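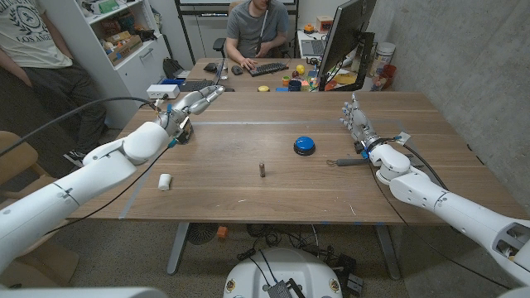

When a robot comes to a workplace, the first thing that changes is what people do all day. Plomia is a company that teaches robots to help in packing rooms, where people put small things into boxes. Before a robot goes to a packing room, it practices at Plomia on easy objects. A table, a blue button and a couple of small things to pick up are enough for a morning of practice. The two arms stay on their side, and a person can sit at the desk behind and type.

A robot hand has joints in its fingers, much like yours. What it doesn't have is your years of practice. You learned to hold a spoon when you were tiny. A robot may need 400 tries before it can pick up one kind of object well, and then it has to start over with a different one.

So who helps it learn? People do. They set out the objects, start the program, watch, and write down what went wrong. That is a job, and not long ago it didn't exist.
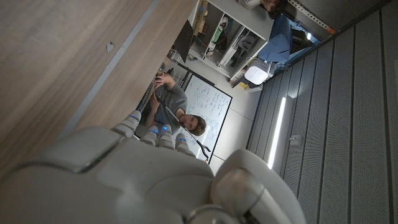
Elli Hyvönen says she used to pack 700 small boxes in a shift, and by the afternoon her wrists hurt. Now the robot at her packing room does half of them. She checks its work and fixes the boxes it gets wrong. She likes that better, but she misses talking with the person who stood next to her, who moved to another room in August.

Her story shows that a change at work can be good and hard at the same time. Some people learn new tasks. Some move to a different job. Some worry there won't be enough work left, and that is a fair thing to ask a boss about.

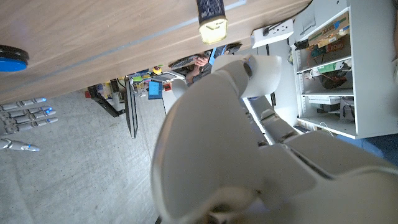 A robot hand close to the table, with its fingers bent.

At a company called Dobre, the workers asked for a rule before the robots came. Everyone gets 50 hours of paid lessons, and a worker can stop the robot at any time — no questions asked.

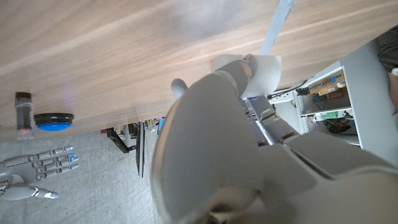 Jobs with many different objects are the slowest to hand over to robots. A box is stiff and has flat sides, so it is easy to plan for. Other things are round, or soft, or they tip over. Closing the fingers around a white cup takes a different grip from pressing a button, and the robot must learn both. People switch from one to the other without thinking, and that is one reason packing rooms still need them.

Words to know
Automation: using machines to do work that people did before.
Grip: the way a hand holds something.
Shift: the hours a person works in one day.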